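Put the resin code where people can read it

By Perrine Marchal
11/4/23

Household plastics in Lorkside are sorted by polymer at one plant, and the plant can only be as accurate as the information that arrives with each item. For bottles and tubs that information is good. For small durable goods, such as phone covers, storage boxes and drawer trays, it is poor, and I think the fault lies in how the marking rules are written.

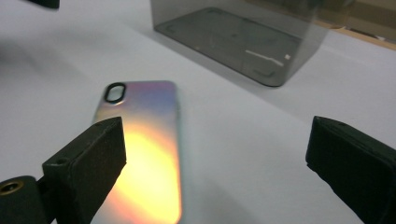 Reading time: 2 minutes

A bottle carries its resin code on the base, in a predictable spot. A phone cover may carry none. Flexible covers are often TPU, rigid ones are often polycarbonate, and some combine the two. Metallic or holographic finishes add a further layer that changes how an item reflects near-infrared light, and optical sorters depend on that reflection. An item the sorter can't read goes to residual waste.

Last October the council audited 2773 small durable items pulled from kerbside bins. Of these, 920 had a code that a trained sorter could find and read. Santosh Vishwakarma, who wrote the audit, recommended more public education. I disagree with him on that point. A resident can't learn to read a mark that was never moulded into the part.

Tinted rigid plastics raise a separate problem. Polystyrene, acrylic, SAN and polycarbonate can all be made clear or smoke-coloured, and they look much alike across a kitchen bench. They don't reprocess together. A small share of the wrong polymer will cloud or weaken a batch, and the buyer will downgrade the lot. 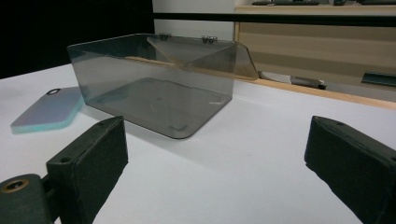
What the rule should say

The draft standard asks for a code "where practicable". That wording should go. Any moulded part over 9 grams should carry a code at least 5 mm high on an outside face. Parts made of two polymers should carry both.

Bostico has objected on cost, quoting $700 per mould for a new insert. Spread over a normal production run, that is a fraction of a cent per unit. Lecomte already marks its whole storage range and hasn't raised its prices.

Submissions on the draft go to Lionel Aubert at the Brirgate office.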